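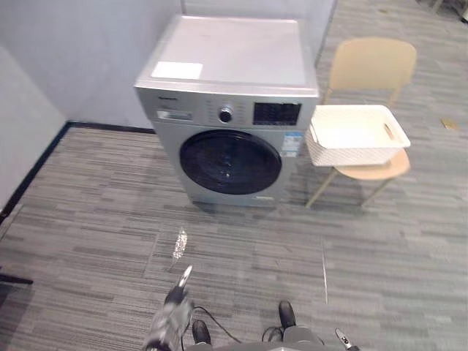 Can the arm unit do a full load of washing by itself yet, start to finish?

Most of it, if the programme is already set. Opening the door, loading and closing are reliable enough to leave alone. The drawer, the knob and the unloading still need a person close by.

Ticket 623
Product: Meesuk two-arm unit, laundry routine
Site: Gorkimex, Urlow
Opened by: Vija Kütt
Assigned to: Nicanor Nava
Opened: June 24, 2023
Status: Open, part resolved

Reported problem
Unit stops during the laundry routine. It opens the door, puts in the first few items and then reports "load complete" with clothes still in the basket. On two runs it also turned the programme knob one position too far and started a hot wash. We want to know if this is a fault or if the machine just isn't up to the job.

Reply, Nicanor Nava
Please send the run logs and say which version you are on. Also confirm where the basket is during loading. The routine expects the rim to be higher than the bottom of the door opening.

Reply, Vija Kütt
Logs attached. Version is the April one. Basket is on a chair to the right of the washing machine. We tried it on the floor first and the right arm kept catching the handle.

Reply, Nicanor Nava
Chair is fine. Keep it there and don't move it between runs.

The early "load complete" comes from the basket check. After each item the unit looks into the basket and decides if anything is left. White items in a white basket are being missed. I can see it in the log for both failed runs: the last things left behind were a pillowcase and two tea towels. Two things to try:
1. Put a dark cloth flat in the bottom of the basket and tell the unit to ignore it (Settings, Basket, Known liner).
2. Set "empty checks before finish" to 3. It is 1 by default.

Reply, Vija Kütt
Did both. Five loads since then, nothing left in the basket. One sock dropped between the basket and the machine and the unit did not notice it. Tõnu Sakalauskas picked it up.

Reply, Nicanor Nava
Dropped items are a known gap. The unit does not search the floor after loading. I have linked this ticket to the existing request.

On the knob: the grip is slipping on the ring and the unit counts turns of its own wrist, so it loses its place. Please set the programme by hand for now and let the unit press start only. Turn off "Select programme" in the routine.

Reply, Vija Kütt
Done. Start works every time. Loading takes the unit 300 seconds with a small load. Fikri does the same in well under a minute, so we are not saving time unless everyone is out of the room.

Is unloading supported? We tried it once. It pulled out one sleeve, the rest of the shirt was tangled with a sheet, and it stopped with a force warning.

Reply, Gunārs Raudsepp (second line)
Taking this part over from Nicanor. The stop was correct. The force limit is there to protect the door seal and the wrist, please don't raise it. Unloading is in the menu but marked as trial. It copes with towels and small items. Sheets and anything with long sleeves will tangle and we have no fix for that at present.

Detergent is the same story. It can pull the drawer out. Pouring powder is not supported, and tablets placed straight in the drum are the usual way round it.

Summary of changes on site
Known liner: on
Empty checks before finish: 3
Select programme: off
Unload: off
Force limit: unchanged

Still open
Knob slip. A new fingertip pad is being tested at Dadia. If it passes, a pair will be posted to Urlow and Vija will repeat the knob test with it before "Select programme" is turned back on.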